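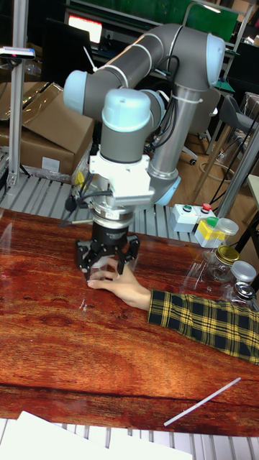 Can I put a hot cup straight on the wood-grain top?
Use a coaster or a folded cloth under anything hot. The glossy finish can turn cloudy under heat.

Category: Tables & Desks > Care and Cleaning

Cleaning the Kwan tabletop

1. Clear the top. Lift clear plastic items off by hand; do not drag them.
2. Wipe along the grain with a soft, damp cloth.
3. Dry with a second cloth.
4. Wait 60 minutes before putting things back.

Note: Clear plastic is hard to see on a shiny surface. Check from a low angle before wiping.

CAUTION: Do not use scouring pads or bleach.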